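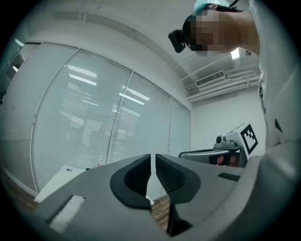

A hand-held gripper. The two black pads in the middle are its fingers.

How Do You Teach a Robot to Pick Things Up?

The Tredar project is a student robotics project in Pirnel. The students want a robot arm to do small jobs on a table, such as picking up an object and putting it down in a new spot. Your hand can do that while you are thinking about lunch. A robot needs to learn it first.

One way to teach a robot is to write down every step as computer code. Move left. Go down. Close the fingers. Stop. The code works well if the object is always in the same place. Slide the object over by the width of your thumb and the robot closes its fingers on air.

Tredar uses a different way. People do the job themselves, many times, and a computer studies the recordings. You may have learned to tie your shoes in the same way, by watching someone else do it over and over.

There is one problem. A person's hand has five fingers and can bend in all sorts of ways. The Tredar robot has only two fingers. If the computer watched a bare hand, it would see moves the robot can't copy. So the students hold a gripper and do the job with that. A gripper is a tool that opens and closes to grab things. Now the person has only two fingers to work with too.

It feels strange at first. Most new students squeeze too hard or come in at a bad angle. The first practice task is moving one wooden block from the left side of a table to the right side, and new students do it 15 times before anything is saved.

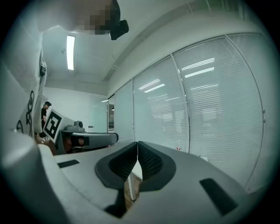

WHAT ARE THE BLACK-AND-WHITE SQUARES FOR?

If you look at robot equipment, you will often find a square with a pattern of black and white blocks on it. It is called a marker. It looks a little like the codes you scan with a phone, but it has fewer, bigger blocks.

A marker helps a computer work out where something is. The computer already knows how big the real square is. If the square looks small to a camera, it must be far away. If one side looks shorter than the other, the square must be tilted. From these clues, the computer can work out the position of whatever the marker is fixed to.

Try it yourself. Draw a big square on a sheet of paper and hold it up in front of you with one eye closed. Move it away and then turn it. Watch how the shape changes.

Markers have to stay clean and flat. A thumb over one corner can be enough to hide it from the computer.

HOW MUCH PRACTICE DOES A ROBOT NEED?

One time through a task, from start to finish, is called a demonstration. The students made 200 demonstrations for the block task and thought that would be plenty. The robot dropped the block or missed it on most tries.

They kept going through the winter. By the end of March they had 1,394 demonstrations. Then they checked every one and threw out the bad ones, where the block fell or a marker was covered up. 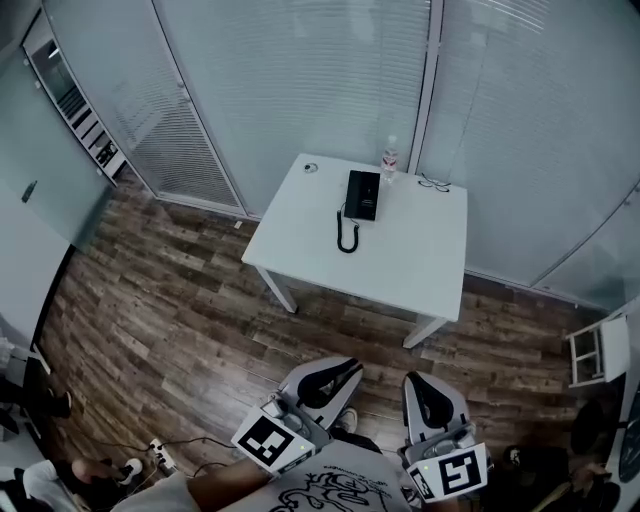
After checking, 774 were left. The robot did much better with those. It still had trouble when the block was close to the edge of the table, so the students made a new set with the block starting near the edges.

Checking is slow work, and everyone takes a turn at it. In April, Tredar took the block task to the Trurkton student robot day, where each team gets three tries.

WORDS TO KNOW

Gripper: a tool that opens and closes to hold things.
Marker: a printed pattern that helps a computer find an object.
Demonstration: one full time through a task, done by a person for a robot to learn from.
Data: information that is collected and saved, such as recordings.

Next page: How Robots Keep Their Balance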